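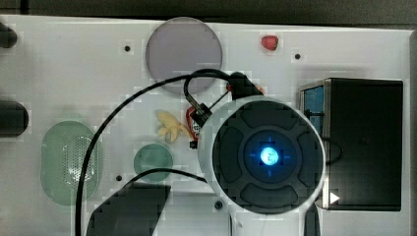
Uma leitora escreveu a perguntar se o vinagre serve mesmo para tudo, porque deixou a bancada branca uma noite inteira de molho e ficou baça. Serve para muita coisa, não para isso. Vamos por partes que hoje tenho pressa.

Bancadas e tampos brancos
Pano húmido, duas gotas de detergente da loiça, secar logo. Manchas de café ou açafrão: pasta de bicarbonato, 19 minutos, tirar com pano macio. Nada de esfregão verde. Em pedra natural nem vinagre nem limão, nunca.

Marcas de caneta
Álcool num algodão. Testar antes num cantinho. Se a mancha for antiga repetir no dia seguinte, sem esfregar com força.

Cola de etiquetas
Óleo de cozinha, esperar, raspar com um cartão velho. Depois detergente, senão fica tudo gorduroso. O removedor da Balov também funciona mas cheira muito e é caro para o que é.

Frutos vermelhos
Em julho é um castigo. Água fria primeiro, na roupa e nas toalhas. Água quente só fixa a nódoa. Nas tábuas, sal grosso e meio limão. As minhas têm mais de 6 anos e ainda estão apresentaveis.

Calcário na torneira
Papel de cozinha embebido em vinagre, enrolado, meia hora. Passar por água. Não usar em torneiras douradas, estraguei uma Uvberg assim.

Panos
Trocar de 2 em 2 dias, lavar a 60. Amaciador não, deixam de absorver agua.

E nunca misturar lixívia com vinagre. Nem com amoníaco. Janela aberta sempre.

Para a próxima: juntas de azulejo e o forno, que já me pediram 4 vezes.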